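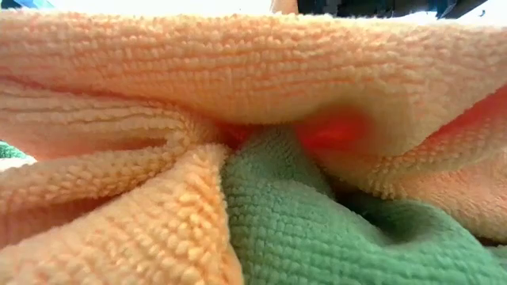 Toallas de microfibra melocotón y verde.

Informe de avance del segundo trimestre: Taller de lavandería y ropa de casa Boka
A la atención de Hanneke De Smet, Fundación Van Acker

Querida Hanneke:

Te escribo con un poco de retraso sobre lo prometido, pero con muchas ganas de contarte cómo va todo por Sillis, porque desde tu visita de primavera hemos avanzado bastante (y también hemos tropezado alguna vez, que para eso están los informes).

Empiezo por la ropa. Gracias a la segunda entrega de la ayuda hemos podido sustituir casi 700 piezas gastadas por toallas de microfibra de rizo. Elegimos dos colores, melocotón para los baños y verde para las cocinas, y la decisión fue más discutida de lo que te imaginas. Oanh Đồng defendía un blanco de toda la vida; Stijn Meijer quería cuatro colores, uno por planta. Al final ganó lo sencillo, y las participantes separan ahora los montones mucho más deprisa que cuando todo era del mismo gris lavado.

La microfibra nos ha obligado a aprender cosas. La lavamos aparte, sin suavizante y a temperatura moderada, y la secadora va siempre en el programa corto. En las primeras semanas se nos coló una tanda con el algodón y salió llena de pelusa; tuvimos que repetirla entera, con el consiguiente gasto de agua, que verás reflejado en el anexo. Desde entonces hay un cartel encima de cada máquina y no hemos tenido que repetir ninguna más.

En cuanto a la formación, hemos dado 564 horas entre clasificación, lavado, doblado y preparación de pedidos. El doblado sigue siendo lo que más cuesta, sobre todo con el rizo grueso, que se abomba y se resbala en cuanto la pila coge altura. Kelly Lightfoot ha preparado una ficha muy clara con el doblado en tres que usa la residencia Adano, nuestra principal clienta, y la verdad es que da gusto ver los estantes los días de reparto. ¡Hasta quienes venían con pocas ganas preguntan ya por el turno de doblado!

No todo ha salido como queríamos. El segundo carro de transporte sigue sin llegar, y Jasper Bosman lleva desde mayo reclamándolo al proveedor. Mientras tanto nos apañamos con uno solo, lo que retrasa el reparto de la tarde hasta pasadas las cinco. Si en julio continuamos igual, te pediríamos permiso para pasar esa partida a otro proveedor, sin cambiar el importe total.

Para el próximo trimestre tenemos previsto empezar con el marcado de las prendas, revisar el desgaste de las toallas verdes, que son las que más trabajan, y abrir el turno de mañana a un grupo nuevo. Te mandaré las fechas en cuanto estén cerradas.

Muchas gracias, de parte de todo el equipo, por la paciencia y por la confianza. Cuando quieras volver por aquí, ya sabes que el café está puesto.

Un abrazo grande,
La coordinación del taller Boka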